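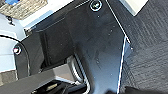 Pale tabletop: wipe it, cover it, or leave it alone?

3 min read
Last updated in March

zainab_abubakar
We have a pale gray-white work table that gets used for everything: sorting, mending, packing boxes. It picks up dull marks in the spots where things sit for a while. I wipe it with dish soap and a damp cloth every evening and the marks come back. Should I buy a cover or change what I clean it with?

onuoha_i
What is the top made of? That decides most of it. Painted wood and laminate are different jobs.

zainab_abubakar
Laminate. The brand is Gretik, bought used, so I have no paperwork.

onuoha_i
Then soap is fine but you're probably leaving a film. Wipe once with soap, once with plain water, then dry it. I had the same dull patches and two weeks of rinsing properly got rid of them.

maiara33
I'd cover it. We put a clear mat on ours and I stopped thinking about it. Cost me 33 dollars for the long size.

onuoha_i
Mats trap grit. I took one off a table in my old shop and the laminate underneath was scratched worse than the bare part.

maiara33
Only if you never lift it. I lift mine when I sweep. Takes a minute.

ikrishnan
Agree with the mat, disagree with the clear one. Clear plastic shows every crumb. Get a felt one from Omley if you're mostly sorting small parts, because they don't roll.

zainab_abubakar
Felt won't work, I tape boxes on it. What about cables and clips? I end up with little things all along one side and I have to clean around them.

abimbola_c
Move them before you wipe. I know that sounds obvious but I cleaned around a lamp cord for almost 3 years and there is a permanent outline of it. Get a tray, put the small stuff in it, lift the tray.

maiara33
Tray plus mat. Done.

onuoha_i
Tray, no mat. Rinse the soap off.

zainab_abubakar
I'll try the rinsing first since it's free — and a tray. If the marks are still there at the end of the month I'll look at mats again.

abimbola_c
Try the rinse on one half only, so you can compare.

Related threads
Tape residue on laminate
Babalola folding table, wobbly leg
Felt or cork under small parts
Where do you keep packing tape?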